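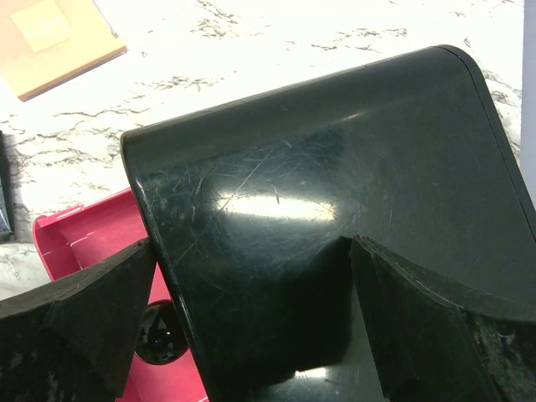

Scuffed black plastic under an overhead light.

How to turn a moneyline into a win percentage

A college football moneyline shows what a bet pays if a team wins outright. It also holds an estimate of how likely that win is, plus the bookmaker's margin. The steps below take the line apart by hand. A basic calculator is enough.

The sample game is Tritov at Clasarero. Clasarero is listed at -300 and Tritov at +250. The rotation number for the home side is 3023. Write it down with the odds, as some boards list the same matchup again for first-half bets under a different number.

Step 1. Convert the favorite

Drop the minus sign. Divide the odds by the odds plus 100.

300 / (300 + 100) = 0.75

The line implies that Clasarero wins 75 percent of the time.

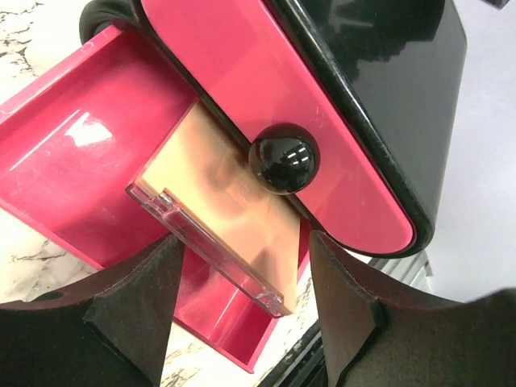 Round black knob on a pink drawer front.

Step 2. Convert the underdog

The formula changes for a plus number. Divide 100 by the odds plus 100.

100 / (250 + 100) = 0.286

Tritov is implied at 28.6 percent. Carry at least three decimal places through to the next step.

Step 3. Find the margin

Add the two results.

0.750 + 0.286 = 1.036

One of the two teams has to win, so a fair line would add up to 1.000. The extra 0.036 is the margin, often called the vig or the hold. Compare it across books before comparing anything else. A total below 1.000 from a single book nearly always means a number was copied wrong - check the signs first.

Step 4. Remove the margin

Divide each result by the total.

Clasarero: 0.750 / 1.036 = 0.724
Tritov: 0.286 / 1.036 = 0.276

These add up to 1.000 and can be set against your own ratings. The method spreads the margin evenly in proportion to each side. It is less reliable with very heavy favorites, where books tend to load more of the margin onto the underdog.
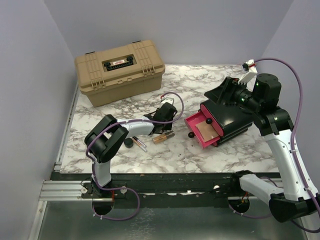
Tan toolbox on a marble-patterned tabletop, with two arms mounted along the front.

Step 5. Check the payout

A $10 bet on Tritov at +250 returns a profit of $25. A $10 bet on Clasarero at -300 returns a profit of $3.33. The stake comes back in both cases if the bet wins.

Games with a spread

Do not mix the moneyline with the spread. Suppose Pladley is favored by 3 over Chung. A Pladley win by exactly 3 is a push on the spread and the stake is refunded, but the moneyline bet on Pladley still wins. The price attached to a spread, usually -110, converts with the formula in Step 1 and gives 0.524.

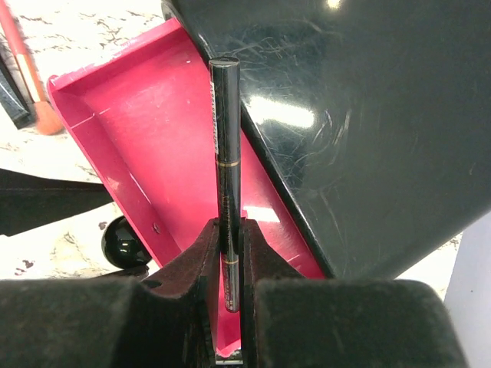 If both sides of the spread are priced at -110, the total is 1.048 and each side is 0.500 once the margin is removed. Lines posted in August can move a long way before kickoff. Record the time of day next to each price, and run the steps again whenever either side changes.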